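How to get a paper label off a plastic water bottle (and keep the label)

Quick one. I save labels, and I also save the bottles for starting cuttings, so I want both halves in decent shape. Most guides only care about the bottle and tell you to scrub the label off. Don't scrub, if you want the label.

Works for paper wraps. Shrink film is a different job, just cut it.

What you need

Bottle with its cap
Hair dryer, low setting
Dull butter knife or an old plastic card
Wax paper or baking parchment
Cooking oil, a teaspoon
Baking soda
Dish soap
Two heavy books
Soft pencil

Before you start

Leave some water in it. I do this with the bottle half full or a bit more, cap on tight. An empty one caves in under your thumb and the paper creases right along the dent. Once there's a crease in the paper it stays. Water also keeps the plastic from getting too warm when the dryer is on it.

Wipe the outside. Clean dry towel, top to bottom. If it came out of the fridge let it sit on the counter till it stops sweating. Damp paper tears if you look at it wrong.

Find the seam. Turn the bottle slowly under a lamp and look for the overlap, one edge on top of the other. That top edge is where you start. If you can't see it, run a fingernail around, you'll feel a tiny step.

Pick your side. Some labels are glued only at the seam and at one strip on the back. Others are glued all over. Press the paper in the middle with your thumb and push sideways, gently. If it slides even a little, lucky you, only the strips are glued and the whole thing takes two minutes.

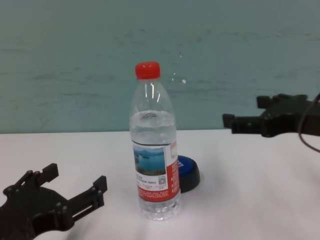 Red cap, red and white paper around the lower middle, lake photo on the front. A label like this I want whole, lake and small print and the QR code too, so I go slow on it.

One reader, Plarley, wrote in that the oven-warmed towel method is faster than the dryer: wrap it, wait, peel, done, and no hot spots on the paper. Could be. I tried it on an old Cenedari bottle and the towel went cold before I was halfway around, but with two towels going I can see it. Plarley also says to peel toward yourself and never away, and on that I agree completley.

Step 1. Warm the glue

Dryer on low, a hand's width off. Keep it moving. Aim at the seam only, top to bottom and back. You want warm, never hot. If you can't rest a finger on the spot, stop and wait. Thin plastic goes wavy and it won't go back.

Step 2. Lift a corner

Top corner of the seam. Slide the card under, flat against the bottle. Don't pry up. Little side to side wiggles. When you've got enough to pinch, put the card down and use fingers.

Step 3. Peel low and slow

Pull the paper back over itself, almost flat to the bottle. Not straight out. Straight out is how you get the fuzzy white layer left behind and a thin label with a bald patch. When it starts to fight, stop and put the dryer on the line where paper meets plastic, a few seconds, then go on.

If it tears: stop, go to the other edge of the seam, work toward the tear from that side. Save the scrap. It can be laid back in place later and you'd have to look for it.

Step 4. Park it

Sticky side down on wax paper, right away. Don't leave it lying on a table while you hunt for the wax paper. I lost a nice Marwat one that way. Smooth from the middle out with the side of your hand. Second sheet on top, books on top of that. Overnight.

Glossy labels curl more. Leave those two nights.

Step 5. Write it down

Pencil on the back of the wax paper, where you got the bottle and the month. Mine say stuff like "Lillville, May". Do it now, you will not remember.

Step 6. The leftover glue

Back to the bottle. Mix the teaspoon of oil with enough baking soda to make a paste. Smear it over the glue stripes. Leave it 11 minutes, or 13, I've done both and it made no difference. Rub in circles with a paper towel. The glue balls up and rolls off. Then dish soap and warm water, twice, or it stays greasy.

Skip the steel wool. Scratches clear plastic and then it always looks dirty. Nail polish remover, also no, it can cloud some plastics.

The ridged part at the bottom holds onto paste. Old toothbrush.

Step 7. Empty and dry

Water the plants with whatever's inside. Cap off, bottle upside down in the dish rack. For cuttings, I cut below the shoulder and flip the top part over as a lid.

Trouble spots

Label went see-through: oil got on it. Blot with paper towel, dust with cornstarch, press between clean paper, brush off in the morning. Sometimes helps.

Wrinkles after pressing: cool iron through a tea towel, no steam, short touches. Test on one you don't love.

Still sticky at the edges the next day: leave it on the wax paper and trim around it with scissors. Stores fine in a folder like taht.

Ink came off on your fingers: too warm. Lower setting next time, or hold the dryer farther back.

Glass bottles are easier, soak them in a sink of warm water. Will do a separate page.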